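Capítulo 4 – Curvas, bordas e superfícies

Pegue a tigela mais simples do armário e passe o dedo pela borda. Quanta coisa acontece ali! A parede sobe, a curva se fecha, a luz muda de tom em poucos milímetros – e é por essa mudança que o olho entende o volume.
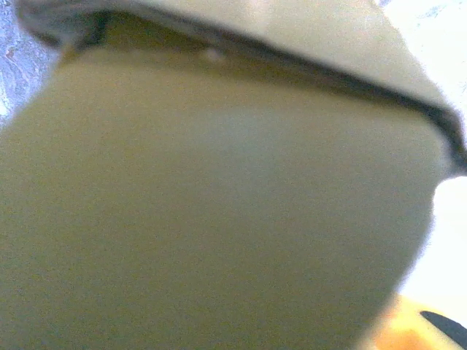 Neste capítulo vamos desenhar sombras suaves, começando pelo verde-oliva fosco, cor generosa com quem está aprendendo. Separe um lápis macio e leia antes o quadro da página 143.

Comentários (2)

Efraín Tello: Adorei o exercício da borda!

Hernán Puma: A página 143 vem com gabarito?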